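Ticket 2275: Phone drops to 60 Hz and forgets it ever had a fast screen
Product: Tallolmont 13
Status: Closed (workaround), reopened, closed again
Opened by: Sigrún Þrastardóttir
Handled by: Dinesh Nishad, Zoramholm device support

Sigrún Þrastardóttir wrote:
Since the May update my Tallolmont 13 will not stay on the high refresh rate. I set it to High in Display, scroll around happily for a few minutes, lock the phone, unlock it, and I'm back at 60. The menu still says High. The menu is lying. I can see the stutter in any long list, and the developer overlay agrees with me.
Already tried: restart, battery saver off, wiping the cache, and speaking to it firmly.

Dinesh Nishad replied:
Thanks, and thanks for trying the firm voice first, it saves us a step. Could you send me the build number, the battery level when it happens, and whether you run a third-party launcher? Please also check whether it does the same in safe mode.

Sigrún Þrastardóttir wrote:
Build is the May one, whatever "Holanda 4" means on the About page. It happens at 100 percent on the charger and it happens at 13 percent in a bus shelter. Launcher is Grendinness. In safe mode it behaves perfectly, of course, like a child when the grandparents visit.

Dinesh Nishad replied:
Safe mode turns off Grendinness, so that's our suspect. Please switch to the stock launcher for an evening with everything else left alone.

Sigrún Þrastardóttir wrote:
Did that. Stock launcher, still 60 after unlock, though it took nearly an hour to show up. So the launcher makes it worse but didn't start it. I have also been reminded why I stopped using the stock launcher.

Internal note, Hafþór Bergmann:
Reproduced on a bench unit. Holanda 4 moved the refresh setting into the same profile as the always-on display. When the always-on clock wakes it asks for a low rate, fair enough, and on unlock it should hand the old rate back. If any app has a notification pending at that moment, the handover gets skipped. Grendinness keeps a notification pending more or less permanently so it can tell you it is running. Very considerate of it.

Dinesh Nishad replied:
We have it. It's a fault on our side, in how the always-on display gives the screen back. Until the fix is out:
1. Settings, Display, Always-on, set to Off.
2. Set Refresh rate to Standard, back out of the menu, then set it to High again. Don't skip the backing out.
3. Restart once.
4. In Grendinness, turn off "Show running status".
If you can't live without the clock, "Tap to show" works too.

Sigrún Þrastardóttir wrote:
Steps done, two days of smooth scrolling. I miss my clock. You can close this.

Status changed to Closed (workaround).

Þröstur Vídalín wrote:
Reopening, sorry. Same phone, same build, no Grendinness, always-on display off, and I still get dropped to 60. Only after taking a video call, though.

Dinesh Nishad replied:
Which call app, and do you have the floating window turned on?

Þröstur Vídalín wrote:
The built-in one. Floating window yes. I turned it off just now, made my brother call me twice, and it stays fast. He would like to know if there is a third test. I told him no.

Internal note, Hafþór Bergmann:
Same skipped handover, different door. The floating window counts as a pending notification. Added to the existing bug, no need for a second one.

Dinesh Nishad replied:
Floating window stays off for now, then. The fix covers both cases and is queued for the next maintenance build. I can't give a date, having given one once before.

Status changed to Closed (workaround).
Last edited by Sille Stougaard: tags corrected, duplicate replies merged.
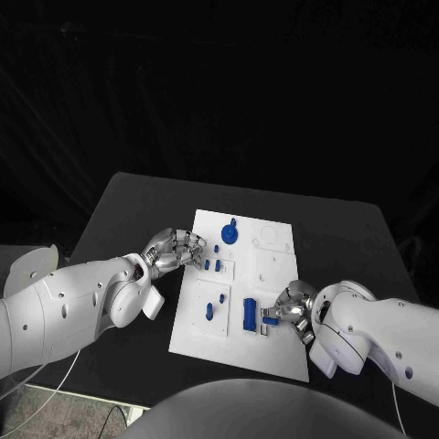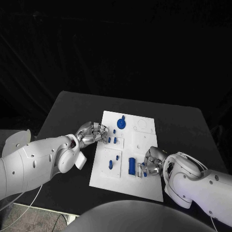 Two robot arms over a white board with small blue parts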